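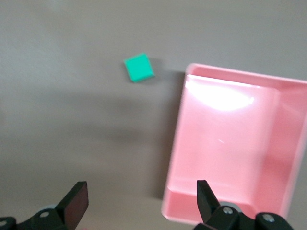

Figure 1. Wrist camera view, gripper open, green cube outside the tray.

Comparing one and two cameras for a learned pick-and-place task
Project report, Jasora group, Wemstead
Submitted 4/7/24

1. Aim

We wanted to find out how much a fixed camera adds when a robot arm has already got one at its wrist. The task was to pick up a foam cube and put it in a shallow pink tray. Last year's group used only the wrist camera and wrote that the arm often lost the tray after it had picked up the cube. They did not test a second camera, so we took that as our question.

2. Equipment

The work was done in the Gramesetti room on the ground floor of the Wanigasekara Building. The table has two white arm bases on the far side. We used one arm for all of our trials, with a black two-finger gripper. The cubes are red-pink or green. A small orange cylinder was put out as a distractor, and the arm was meant to leave it alone.

The tray is glossy and picks up the ceiling lights. In Figure 1 there is a large white patch on the floor of the tray where this happens. We thought about covering the tray with matt tape but left it, as the earlier group had worked with it uncovered and we wanted to compare our results with theirs.

3. Method

We recorded 42 demonstrations by guiding the arm by hand, saving the wrist camera only. We then recorded another 42 with both cameras saved. The starting places for the cubes were taken from the same printed list both times. Each set was used to train one policy, with the same settings and the same number of training steps.

Testing was 100 trials, split evenly between the two policies and run in mixed order. A trial passed if the cube was let go inside the tray and stayed there. If the gripper closed on the cylinder, we stopped the arm and marked a fail. The cube and the tray were both moved between trials.

Recording started in February and took longer than planned. The clamp holding the fixed camera worked loose in the first week, and everything saved before we noticed had to be thrown away.

4. Results

The two-camera policy failed in 8 of its trials. The wrist-only policy failed more than twice as often. Most of its failures came after a good grasp: the arm lifted the cube, moved off in the wrong direction and stopped over bare table. Seen from the wrist, the tray can fill much of the picture or be missing from it altogether, depending on where the arm is. The fixed camera keeps the tray in view, as in Figure 2, where the tray is empty and the open gripper is above the orange cylinder.

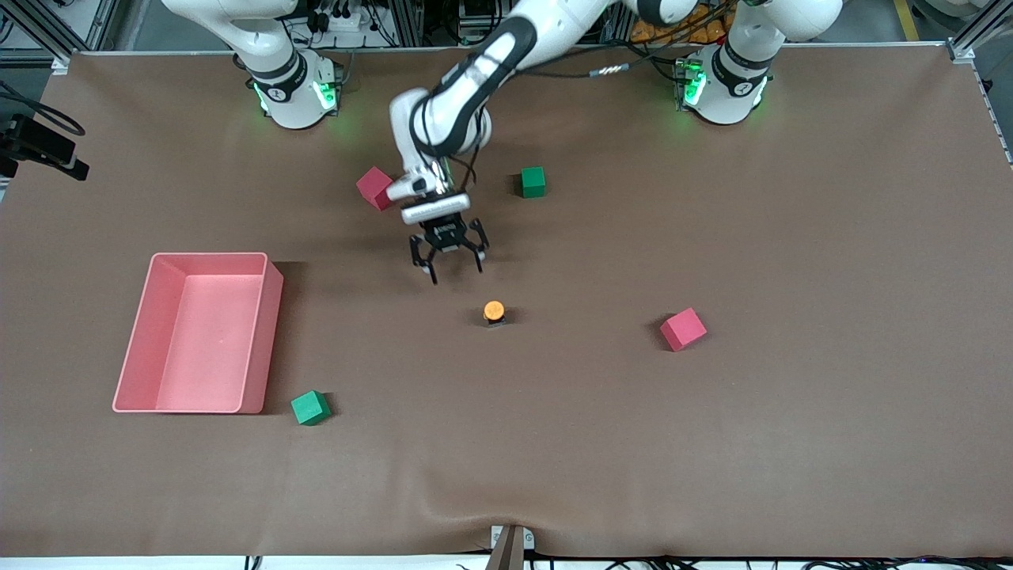
Kęstutis Kļaviņa, reading a draft of this section, asked whether the gain came from the second camera at all, given that the two policies had learned from different demonstrations. He said we could have recorded both cameras every time and dropped one of them at training.

We agree with this. By the time we recorded the second set we were better at guiding the arm, and the movements in it are smoother. We retrained a wrist-only policy on the second set with the fixed camera left out. There was only time for a short run of trials, which we have not added to the totals. It did better than our first wrist-only policy and still lost the tray more often than the two-camera one.

5. Remaining problems

Both policies sometimes went for the cylinder, mainly when a cube was close beside it. Our demonstrations had few layouts like that. We also did all the testing with the blinds down, so we can't say how either policy would cope with daylight on the tray. The cube list, the training settings and the trial sheets are in the group folder.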